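Chapter 4
Sleep and the Daily Rhythm of the Body

A person who lives to old age spends many years asleep, yet most of us learn very little about it in school. In this chapter we study what the body does at night, and how the inner clock decides when we become tired.

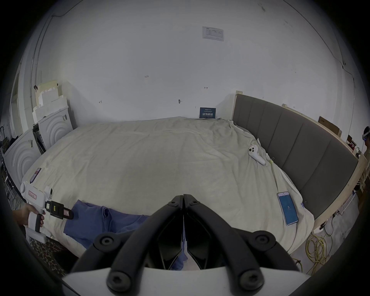

The inner clock follows light first of all. In the town of Nirkano, where the sun sets early from September on, 668 adults kept a sleep diary for one winter. Many of them went to bed earlier each month — also those who believed that the season had no effect on them.

Light is not the only signal. Meals, work hours and the temperature of the room also play a part, and we will return to them in Section 4.3.

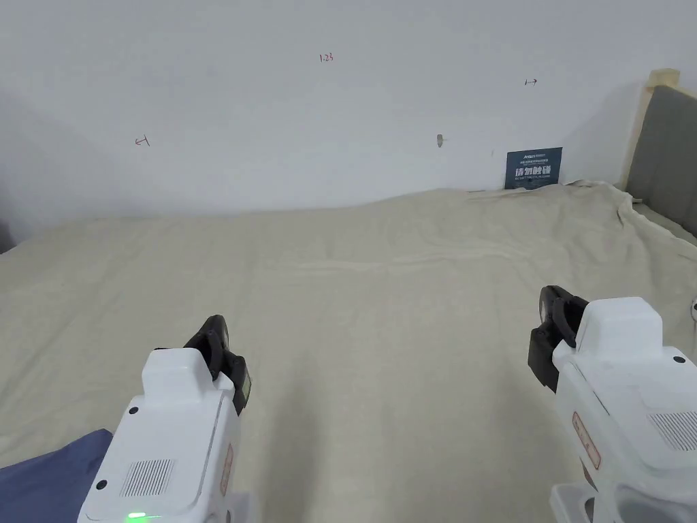
Sleep itself is not one even state. It moves through lighter and deeper stages and then comes back, several times in one night. During the deep stages the heart beats more slowly and the muscles rest. Most vivid dreams come in another stage, when the eyes move quickly under the lids.
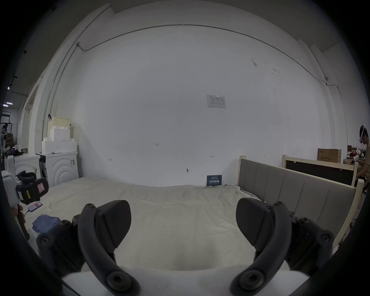 4.1 The Inner Clock

Deep in the brain lies a small group of cells which keeps a rhythm close to one day.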